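Drawer storage of kitchen wrap and bags

Drawer storage of kitchen wrap and bags is the practice of keeping cling film, food bags, carrier bags and similar thin plastic goods in a kitchen drawer, usually with the help of trays, baskets or dividers. It is a branch of household storage and is treated in most manuals of home organization together with the storage of foil and baking paper.

Background

Thin film goods are hard to store. A roll is stiff along its length but turns freely on its core, and a bag has almost no stiffness at all. Stacked on a shelf, rolls tend to move when a neighboring item is taken out. Bags stored without a container spread to fill the space given to them. A drawer addresses the first problem by closing the goods in on four sides and the second only in part, so an inner container is normally added.

Older kitchens often kept wrap in an upper cabinet or on a wall rack. The move to drawers followed the wider use of full-extension runners, which let the back of the drawer come clear of the countertop. On a drawer without full extension, the rear part stays under the counter and is commonly given to refills.

Types of goods

Cling film is sold in two main forms. Boxed film comes in a carton with a cutting edge and can be stored flat or on end. Unboxed film is sold as a bare roll, often with a paper label around the film, and is cut with scissors or with a separate cutter. Some grades are sold as thickened film, which is less likely to split when pulled over the rim of a bowl.

Bags on a roll are joined end to end along a perforated line. The diameter of the roll depends on the number of bags and the thickness of the film. A roll of 100 small food bags may be slimmer than a roll of 25 garbage bags.

Flat bags are sold in packs and include food bags, freezer bags and zipper bags. Carrier bags saved from shopping form a separate group. They vary in size, and most have handles that catch on other items unless the bag is folded.

Containers

Divided trays are molded plastic trays with walls that split the interior into compartments. The walls may be fixed or may slide in grooves. Compartments that run across the drawer suit rolls, which lie parallel to the drawer front and can be lifted with one hand. Compartments that run from front to back suit long boxes.

Perforated baskets have holes in the sides and sometimes in the base. They are used mainly for folded bags. The holes reduce weight and make it possible to see the fill level from the side, although in a drawer this has little practical value. A basket with a straight front rim wastes less space than one with a curved rim.

Spring dividers are bars that press against the two sides of the drawer. They need no container but do not hold loose bags well, since bags slip under the bar. The Drultico range, sold in two heights, has a felt strip on the lower edge intended to close this gap. The Denero tray takes another approach and uses a removable wall with a lip.

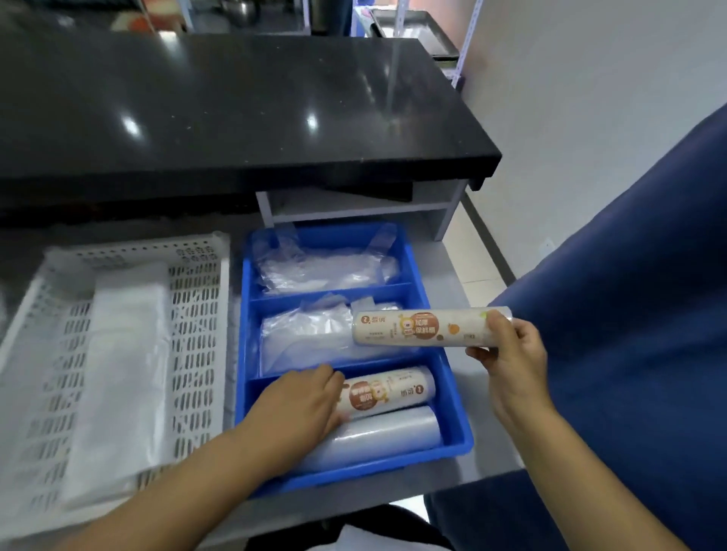

Arrangement

The usual rule is to place goods by frequency of use, with the most used items toward the front. Rolls are therefore often given the front compartment, and flat bags the compartments behind it. Where two rolls share a compartment, they may be laid side by side or one on top of the other. Stacking saves floor area in the drawer but hides the lower roll, and the total height has to stay below the underside of the countertop or the drawer rail above it.

Clearance is the most common point of failure. A drawer with an inside height of 9 centimeters will take a single roll of most household films with room to spare, but two stacked rolls may touch the frame when the drawer is closed. Loose bag flaps that rise above the rim of a tray can also be drawn into the gap at the back of the drawer. Pressing the air out of the bags before they are put away lowers the stack.

The direction of the labels is a matter of preference. Some users turn every label upward so that film and bags can be told apart at a glance. Others lay neighboring rolls in opposite directions, which has no effect on storage but can make the loose end of the film easier to reach.

Folding of bags

Three folds are in general use for carrier bags. The flat fold reduces the bag to a rectangle and gives a dense stack that fits a basket. The triangle fold gives a small firm packet but takes longer. The strip roll, in which the bag is flattened into a strip and wound up, works best in a narrow compartment.

Laimutė Lapiņa, in the storage handbook published by Kosach, recommends the flat fold for any household that keeps more than 25 bags, and suggests that each stack be limited to a height of 8 centimeters. Above this height the stack leans and the upper bags unfold. The handbook also advises keeping food bags and used carrier bags in separate containers for reasons of hygiene — a point on which the earlier Türkmen guide to kitchen storage is silent.

Film bags should not be folded along the seal. A crease at this point can weaken the weld, particularly in thin bags.

Care and maintenance

Dust and crumbs collect under trays and in the corners of compartments. Containers are lifted out and washed with warm water and dish soap, then dried fully before refilling. Moisture left in a tray makes film cling to the plastic and can cause paper labels to come off the rolls.

Film should be kept away from heat. A drawer directly beside an oven is considered unsuitable, as warm film becomes soft and its layers are harder to separate. The loose end of an unboxed roll may be folded back on itself at one corner to form a tab.

See also

Drawer divider
Food wrap
Plastic bag storage
Kitchen cabinet

Page last edited 9/3/19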